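Home | Kitchen | Closet | Collections | Ask Us
Print this page | E-mail to a friend

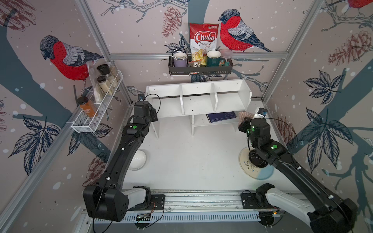

White shelf unit, leaf-pattern plate and bullfinch wallpaper.

Looking After Signed Movie Photos
By Osaze Adeyemi

I have 276 signed stills and lobby cards at home, most of them bought at the Okeke sale in September. These are the habits that have kept them in good shape.

1. Wash your hands and dry them well. Skip hand cream until you are done.

2. Keep signatures out of daylight. Felt-tip fades first, and blue ink can go before black. A hallway with no window is better than the living room.

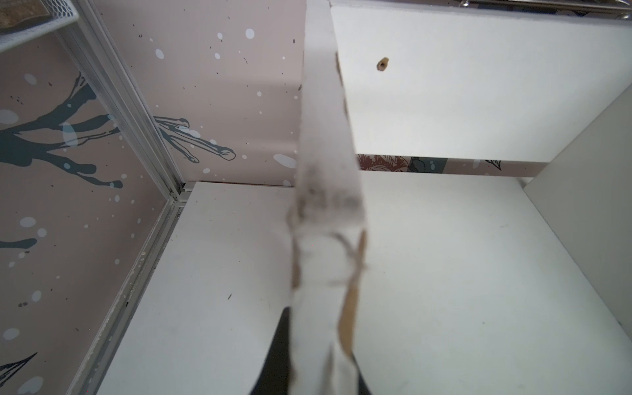
3. Use polyester sleeves, one photo to a sleeve. Never laminate. If a photo sticks to old glass, leave it there and ask a paper conservator.

4. Store them flat in a box with a lid – acid-free, if you can get it – and don't stack more than 18 to a box. Wipe the shelf first and let it dry
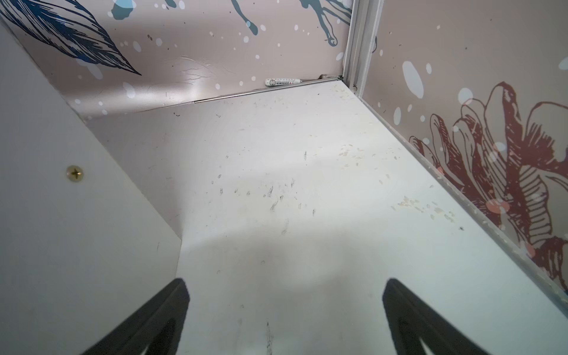 completely before the box goes back. Basements and attics are both bad places for paper.

5. Write the star's name, the movie and the seller on the box in pencil. Keep receipts in a separate envelope.
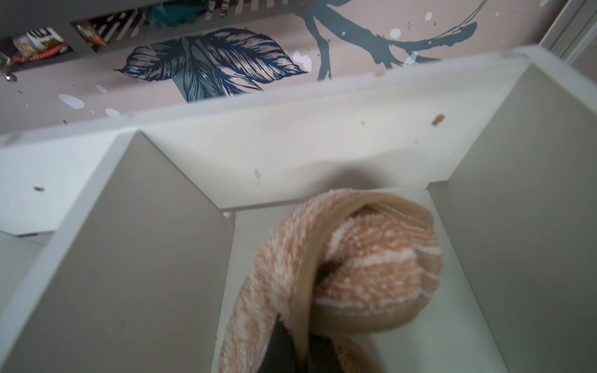
Fuzzy peach-and-white slipper in a shelf compartment.

6. Check everything 2 times a year for ripples or spots.

Previous tip | Next tip | Back to Collections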